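Neltava Residence Opens Clothing Repair and Folding Sessions to All Tenants

Last updated: 06/10/2021

Neltava, the residential services association, has extended its household skills sessions to tenants in all 8 of its buildings. The program began in March at the Jodorgate residence, where it was offered to new arrivals setting up a home for the first time. Enrollment is now open to any tenant, and no fee is charged.

The sessions deal with the everyday care of clothing and bed linen. Participants work through sorting, folding, storage and small repairs, using garments of the kind found in most homes. Knitwear is given a full session of its own. Sweaters and other knitted tops are among the items most often brought in with stretched shoulders or misshapen cuffs, and the association considers that much of this damage comes from hanging them.

Tenants are taught to work on a bed when no large table is available. The garment is spread on the cover, the sleeves are drawn out from the body, and creases are smoothed by hand before any fold is made.

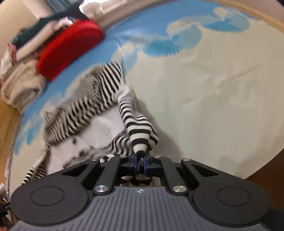
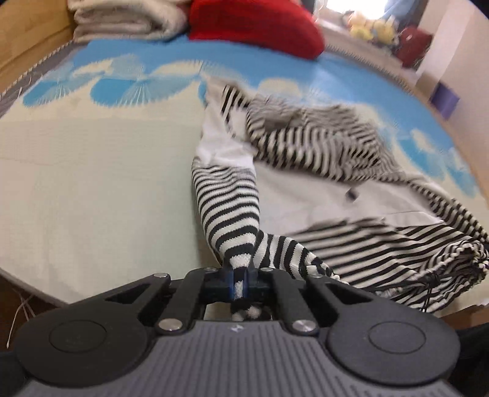
A black-and-white striped knit on a patterned cover, with a sleeve held at one end.

Once the sleeves have been laid across the back, the garment is folded in thirds toward the center and then once from the hem. Heavy knits should be stored flat, with no more than five in a stack. Stripes are useful to beginners, as a band that runs crooked shows at once that the cloth has twisted. Tenants who prefer to roll their clothing may do so – the instructors ask only that the sleeves be straightened first.

"We had expected most questions to be about stains," said Nilton Salazar, who coordinates the program. "Tenants have mainly asked how to fit a winter wardrobe into two drawers. The course has been changed to give that more time."

According to the association's annual report, 2,086 tenants took part in at least one of its activities last year. The household skills sessions will be paid for from the general activities budget, and rents will not be affected.

A second course, on mending seams and replacing buttons, is being prepared with the Tkachenko sewing workshop and will be held first at the Skumdale residence. Thread and needles will be supplied. Participants are asked to bring one garment in need of repair, washed beforehand.

Places may be reserved at the front desk of any Neltava building. Tenants who are unable to attend may request the printed folding guide, which is available in large type.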